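Countertop sealer: does anyone really need it every year?

Kustorard Home Forum > Kitchens > Counters and Sinks

tasen_creek
Posted Thursday, October 11, 2018

We're putting in dark stone with pale veining and the shop is pushing a yearly sealing plan. 17 dollars a month, "lifetime protection," the usual. I asked what happens if I skip a year and got a lot of throat clearing. Has anyone here skipped it and regretted it? I don't want to hear from anyone who sells the stuff.

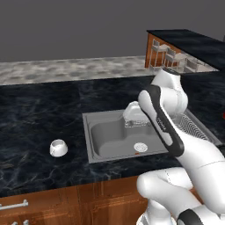
Reply 1
brarnia_bill

Skip the plan. Put some water on the counter and wait 20 minutes. If the stone goes darker, seal it. If it doesn't, go do something else with your Saturday. A bottle of the Etim sealer lasts me years and the shop's guy would be wiping on the same kind of thing.

Reply 2
grout_and_about

Disagree with Bill, a little. The water test is hard to read on very dark stone. Ours looked fine for ages and we still got an oil mark by the stove that never came out. I'd seal it once a year and quit worrying.

Reply 3
brarnia_bill

One oil mark by a stove isn't proof of anything. Did you ever seal that spot before? And did you wipe it up that night or the next morning?

Reply 4
grout_and_about

Sealed at install. Next morning, okay, you got me there. Still say a bottle is cheaper than a slab.

Reply 5
pennywise_in_etim

Ask the shop for the plan in writing. My sister-in-law's covered "staining" but left out oil, wine and anything acidic. What's left? She was quoted 2,022 dollars for a repair in December and the plan paid zero.

I'd also think harder about the sink than the sealer. Dark stone shows every hard water spot near the faucet — no sealer fixes that. We went with plain stainless and wire racks, and I wipe the rim at night.

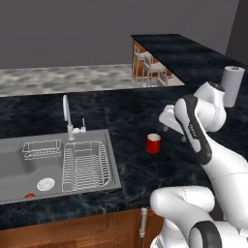 Reply 6
tasen_creek

Zero! That about settles it. I'll ask for the fine print anyway, mostly to see his face. Is stainless against the black too cold-looking, or do wood cabinets take care of that?

Reply 7
grout_and_about

Wood helps. Get the reddish kind, gray would be gloomy. And buy the bottle.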